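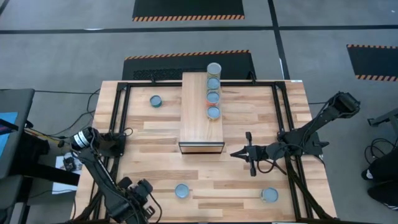

Can cell with both arms mounted, view from the head camera.

Right arm places cans short on the raised platform, left arm is fine

Posted by Widad Zoubi
Tags: two-arm cell, calibration, gripper, fixtures

I look after a two-arm bench cell. Frame is black aluminum extrusion, top is butcher block, and there is a raised wooden platform at the back of the table running front to back. The job is to pick cans off the table and line them up in a row along the platform. The row goes on the right half of the platform top, starting at the back end.

The right arm does most of the platform placements. In January we replaced the cable set on that arm and had to take its base off the frame rail to get at the connector. I put it back against the same pencil marks and ran the arm's own zero routine. It passed.

After that, placements on the platform land short. The first can at the back is 22 mm closer to the front than the taught position. Picks from the tabletop with the same arm are good enough that the fingers close on the can every time. The left arm was not touched and repeats as before.

What I have tried:
Ran the zero routine twice more. No change.
Swapped the finger pads. No change.
Retaught the back position by hand. It was good for the rest of that shift, then off again the next morning, by less.

Controller is a Zokeck, software as delivered. Is this a base offset problem or a joint problem? I would like to avoid reteaching all the points, there are 166 of them.

Dorota Krajewska
Two faults, I think, and you should separate them before you change any numbers.

The zero routine only sets the joints relative to the arm's own base. It has no information on where the base sits on the rail. If the base went back on with a small rotation about the vertical axis, the routine will still pass. The error from a rotated base grows with reach, so the far end of the platform is where it would show most. It acts sideways to the direction of reach, so check which way the can is displaced and compare it with the line from the base to the can. A tilted base acts differently and shows up with height. Pencil marks will not catch a tilt. A chip under one corner of the base plate is enough.

The drift overnight is something else. A base that is bolted down does not move between shifts. Either the bolts are loose or a cable is pulling on a joint.

Order of work:

1. Power down the arm and lock it out. Hold the upper link and push sideways by hand. Watch the joint between base plate and rail. Any movement there, stop and fix it first.
2. Take the base off again. Clean the rail and the underside of the plate. Check that the T-nuts have turned fully in the slot. A nut that is only half turned will hold torque for a few hours and then settle.
3. Refit and tighten in a cross pattern, in two passes, to the value in your arm manual. Put a paint mark across each bolt head and the plate.
4. Look at the cable loops at the joints. Move the arm slowly by hand through the platform placement pose. No loop should go tight or touch a link. New cables are stiffer than the old ones and often need a longer loop at the elbow.
5. Touch off three points with a pointer in the gripper: two on the tabletop as far apart as the arm reaches, one on top of the platform. Write down the errors in X, Y and Z.

If all three errors fit a single shift and rotation, enter that as a base frame correction and leave the points alone. They will move with the frame, provided they were stored as Cartesian points. If they were stored as joint angles, the correction does nothing for them and you will have to convert or reteach.

Do the left arm with the same three points where it can reach them. If the two arms disagree about the same point, handovers will fail later even if the placements look right.

Grażyna Żak
had same thing on ours, it was the platform. somebody bumped it. check the platform is screwed down before you take anything apart

Aroha Partington
Agree with Dorota on the base. Two additions.

Check the tool offset as well. If the gripper came off for the cable job, the tool length may have gone back to the default. Rotate the wrist 180 degrees over a fixed pointer and see if the tip stays put. If it walks, fix the tool before you touch the base frame, or you will put a tool error into the base correction.

Second, do the touch-off after a warm-up. We run 85 slow cycles with no cans and then measure. Measuring cold one time and warm the next gave us numbers that could not be compared.

Widad Zoubi
Results. Platform is screwed down and has not moved. Tool offset was correct, tip did not walk.

Two of the T-nuts under the right base were only half turned, and the plate could be rocked by hand. The cable loop at the elbow also went tight in the platform pose – I gave it more slack and moved the clip one link down. Refitted, paint marked, touched off after warm-up. The remaining error fit one rotation plus a small shift, and I entered it in the base frame. The points are Cartesian, so none were retaught.

I ran 169 placements over two shifts with no short cans. Paint marks are still lined up. The left arm comparison still has to be done on the one point both arms can reach.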